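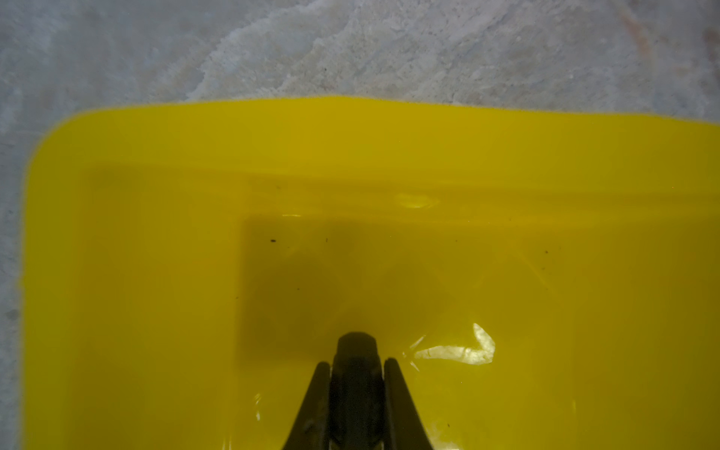 A yellow plastic tray on a mottled grey and white surface.

Tray

A tray is a shallow, flat-bottomed carrier, usually with a raised edge or rim, used for holding, moving and serving things. It is among the plainest of household objects, and one of the most widespread, found in kitchens, cafés, hospitals, offices, greenhouses and workshops, and made over the years from nearly every material that can be pressed, carved, woven or hammered into a flat shape. The word comes from an Old English term for a flat board with a low rim, and is distantly related to the word tree, which gives a fair hint of what the earliest ones were made from.

Form and terms

Most trays have the same few parts, though makers have never quite agreed on what to call them. The flat middle is known as the bed, the floor or the well, and the part that rises from it is the wall. Where the wall turns outwards at the top it forms a rim, and a broad rim gives the fingers something to hold, so that many trays do without handles altogether. Rounded corners are common in moulded trays — they come out of the mould more easily and are a good deal simpler to wipe clean. A tray with a high decorative edge is often called a gallery tray, and a small one, made for handing over letters or visiting cards, is a salver, although silver collectors will tell you (at some length, if you let them) that a true salver has no handles.

Materials

Wood is the oldest material still in everyday use. Beech and sycamore have long been favoured for food, having a close grain and very little taste of their own. Metal trays were made in brass, copper, pewter and silver, and the large engraved brass trays of North Africa and the Middle East, set on folding legs, serve as tables in their own right.

In Britain the eighteenth century brought two great changes. The first was japanned ware, in which thin sheets of tinned iron were coated in dark varnish, baked, and painted with flowers, birds or landscapes. The second was papier mâché, pressed from layers of pasted paper and finished in much the same way. Both trades flourished in the West Midlands, and good examples still turn up at country auctions, though the corners have very often suffered.

Plastic trays became common during the twentieth century. Early ones in Bakelite tended towards browns and blacks, while later plastics could be coloured right through, and the cheerful reds, blues and yellows of the canteen and the picnic hamper date from that change. Plastic is light and cheap and does not rust, but it scratches, and some kinds will warp if they are left against an oven door.

Uses

Serving is the use most people think of first. The tea tray holds a special place in British homes, and the breakfast tray, with its short folding legs, has been a standby of sickrooms and birthdays for generations. The lap tray, with a cushion of beads sewn underneath, belongs more to the age of television suppers.

Away from the table, trays are used for sorting and keeping things together. Gardeners raise seedlings in them, printers once kept their type in shallow divided cases of a very similar kind, and offices still speak of the in-tray long after most of the paper has gone. In nurseries and infant schools a deep tray of sand, water or dried pasta will keep small children happily occupied for a whole morning.

Collecting

Tray collecting is a modest but friendly hobby. Pub and brewery trays in printed tin are the most sought after, followed by souvenir trays from seaside towns and the laminated designs of the 1950s and 1960s. The collector Jeanie Buchanan built up a group of 226 trays over her lifetime, of which 201 were tin, and kept a handwritten notebook recording where each one was bought and what she paid for it. Her friend Gillespie Morrison later put the notebook in order, and added notes on two lesser-known Scottish makers, Aitken and Ernell, whose marks are easily confused. Aitken stamped its name on the underside of the bed, while Ernell trays carry only a small raised E beneath the rim.

Care

Wooden trays should be washed quickly and dried standing on edge — never left to soak — and benefit from a little food-safe oil now and then. Japanned and papier mâché trays ought only to be dusted, or wiped with a barely damp cloth. Plastic trays may be washed in warm soapy water with a soft sponge, as scouring powders dull the shine.

See also: Salver; Tea set; Platter; Japanning; Butler's table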